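Chapter 8
A Place for Small Things

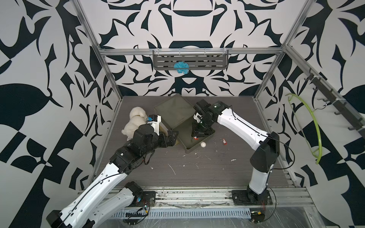

Figure 8.1 A tray, a plush toy, a small white ball and a hanging bath sponge.

Howard Inskip ran the front desk of a small guesthouse called Kunura for most of his working life, and whenever a new housekeeper started he would walk her down the hall to the linen closet, open the door, and ask her to find him a sponge. He didn't mean it unkindly! He only wanted to see where she looked first, and how long she was willing to look before she asked him. Most people checked the shelf at eye level, then the floor, then the shelf again, and by that time Howard had usually started telling a story about his mother's kitchen in November, when the whole family came in with wet mittens and there was one hook for all of them.

In the last chapter we spent a good deal of time on large things (beds, wardrobes, the sofa that won't go around the corner), and you may be glad to hear that nothing in this chapter needs two people to lift it. We turn now to the small belongings that travel through a home all day long. A toy goes from the bed to the bath mat to the stairs. A ball rolls wherever the floor lets it. Caps and lids drift away from the bottles they came with, and a bath sponge gets set down wet on whatever is nearest.

Look for a moment at Figure 8.1. The tray has the middle of the floor, with the fluffy white toy lying to the left of it and the ball just in front, and the turquoise sponge hangs from a slotted rack at the back. Ask yourself which of these you would call "put away." My own students rarely agree on this, and I have heard some very lively arguments over the toy in particular, which one young man insisted was as good as home already.

We will use three words again and again in the pages ahead, so let us settle them now. A home is the spot where a thing lives when no one is using it. A landing is a spot where things are set down for a short while on their way home, and a tray makes a very good one. A stray is anything that has neither, at least for the present. The same object can be all three in a single afternoon, as anyone who has shared a house with a toddler will tell you.

Section 8.1 takes up trays, baskets and other open containers, and how deep they ought to be for what you plan to keep in them. Section 8.2 moves up the wall to hooks, rails and racks, with a longer part on bathroom items that need air around them to dry. Section 8.3 follows the Adeleke household through one week of evening pickups, using the notes that Neema Were kept for her housekeeping class.

Before You Read

Choose one room at home and sit down in it with a pencil. Write down every small thing you can see from your chair, and beside each one write home, landing or stray. Please don't tidy anything yet, however much you'd like to. Keep the page inside your workbook; you will need it for the activity at the end of Section 8.2.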